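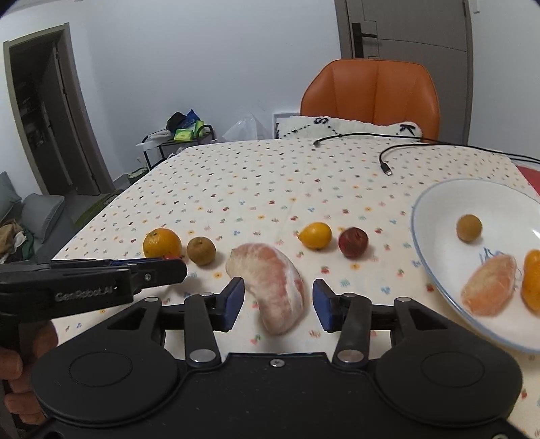 Section 4: Setting up your Trodach juicer for big citrus

I put this part of the guide together after my second winter with the Trodach, when I was buying pomelos faster than I could eat them. If you only ever juice oranges, skip to Section 5 – you won't need the wide cone at all.

1. Unplug the juicer and stand it on a dry, flat surface. The feet grip best on bare counter.

2. Twist the small cone to the left and lift it off. Mine sticks a bit, so I give it a wiggle.

3. Drop the wide cone onto the shaft and turn it until it clicks. There are 2 clicks, and you want the second one.

4. Slide the pulp dial to 80. The booklet says 96 for all citrus, but I found that lets through far too many bits from a pomelo.

5. Peel the fruit, split it into segments and pull off as much of the tough skin as you have patience for. Pith makes the juice bitter (I learned this with a whole jug of the stuff!).

6. Plug in, switch on and press each segment down with the plastic pusher. Go easy.

Note: the Misell jug that comes in the box holds the juice of nearly two big pomelos. Have a bowl handy if you're doing more.

Caution: never use your fingers or a spoon in place of the pusher, even for that last little piece. Switch off and unplug before you clear a jam.

Caution: the wide cone is not dishwasher safe. Warm water and a soft brush, then let it dry overnight.

If the motor hums but nothing turns, the cone is probably still on the first click. Go back to step 3 and push a little harder. Spare cones are sold by Bianchini under part number 1607, and the shop in Skallwood usually has a few behind the counter.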